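Shared Stationery in the Open-Plan Office
Speaker notes – Maeve Hennessy, Halwood Workplace Services
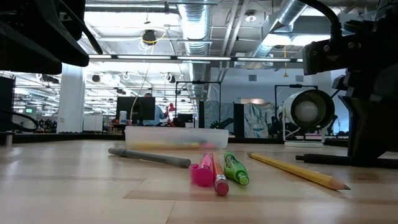
SECTION 2: PENS, PENCILS AND THE SHARED TRAY

Good morning, and thank you to colleagues from the Tuline building for joining us. This part of the talk lasts seven minutes. Please hold questions until the end.

Begin with the mixture on the table. A pink highlighter, a green mechanical pencil and an ordinary yellow pencil with a sharpened point are used for different work, yet most departments order them on a single line and store them together. Our April review found that Halwood had bought 800 writing instruments in the year, while staff continued to report that they could not find a pencil.

Pause. Ask how many people have a pen in their bag that belongs to the office.

Move to containers. We recommend a clear, shallow one, kept on a shared table within reach of the desks. Shapes and colours show through the sides even where the plastic is frosted, and staff can judge whether it needs refilling without opening a cupboard. Deep pots are to be withdrawn from both floors.

State the new arrangement:
One container to each shared table.
Highlighters to be capped before they are returned.
Pencils to be sharpened by the person who last used them.
Refills to be requested from the Abugri store room before 2 pm.

Mention that personal items should be labelled – the orange-red pencil with its own eraser is the sort of thing that people grow fond of.

Hand out the order form. Next section: paper and envelopes, five minutes.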